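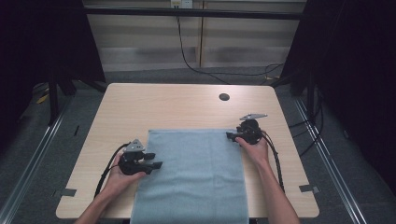

Hand-held grippers in use on the towel task, two-hand setup.

Filberg Hand-Held Gripper Pair, Classroom Kit

The Filberg pair is the set used in the Hellbridge student robotics project. A student holds one gripper in each hand and works through a household task, such as folding a towel on a tabletop. The recorded motion is then used to train the club's robot arms.

In the kit
Two grippers, left and right
Cable set
Practice towel
Task cards (13)
Student workbook

Specifications
Fingers: two per gripper
Weight: 297 g each
Maximum opening: 57 mm
Storage: 1000 recordings before transfer
Connection: wired

For clubs and classes
One kit serves a team of two to four students. Task cards start with single-item pickups and end with folding. Run the cables back along the forearms and tape down any slack before recording. Calibrate after every change of student.

The kit meets the equipment rules for the Hämäläinen Cup, junior and senior divisions. Teams entering the towel event must bring their own table.

Spare fingers and cables are sold separately. School orders go through Baltuten. The order desk is open Saturday mornings during August.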